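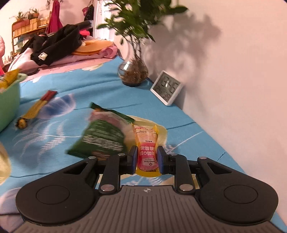 Print this page
E-mail this page

Unit 6 handout: Paying for hand-held grippers

Read before Sunday. Bring your own draft budget, even if it is ugly.

The sales pitch for this kind of kit is easy to like. You skip the arm, you hand a person a gripper, the person picks things up, and you end up with training data for an arm you will buy later. The Stolano price sheet used in this unit lists one complete hand-held unit at $3604. Last year most of you wrote that number down, multiplied by the number of operators, and stopped. I marked those budgets low and I will do it again.

What the sheet leaves out

The price covers the gripper and its mount. It doesn't cover finger pads, and pads are where your money goes if you work with slick packaging. Ferrand sells a replacement set for $94. How long does a set last? Ferrand says "a season." Ask whose season, how many grasps a day, and on what. If they can't tell you, put in a pessimistic figure and label it as a guess.

It doesn't cover the operator's time. An hour of picking up candy and snack packets costs an hour of wages, plus setup, plus the time lost when a recording has to be thrown out. Put rejected recordings on their own line. A plan with no rejects in it was written by someone who has never run a session.

It doesn't cover the objects. They look free, and they are close to it, but packets crease and split and somebody has to restock them. Give them a small line.

The Skurkenton plan

You have the three-page excerpt. Note these points as you go through it:

- It asks for 2 grippers per table and gives no reason for the second one. Two-handed work can be a good reason. "The quote was cheaper for a pair" is a poor one.
- It budgets 22 sessions with no trial session first. I would not sign that.
- The arm purchase is put off to "phase two," with no price. So the whole plan rests on a number that isn't in it.
- Storage is listed as "existing." Find out whose, and whether they know. 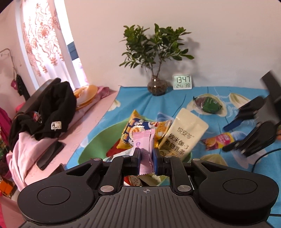
Should we buy a spare gripper at the start?

Wait until the trial session is over, then decide from what broke. If the pads and cables are what fail, a box of parts will do more for you than another complete unit.

Renting

Homside rents by the month and will credit part of the rent toward a purchase. I don't think much of the credit, which pushes you to keep a tool you may not want. The rental itself is sensible for a first month. Get the return terms in writing, including who pays for worn pads.

For Sunday

Redo the Skurkenton budget on one page. Mark every figure Q (quoted), M (measured) or G (guessed). If more than half the total is G, say so in your first line.

Print this page
E-mail this page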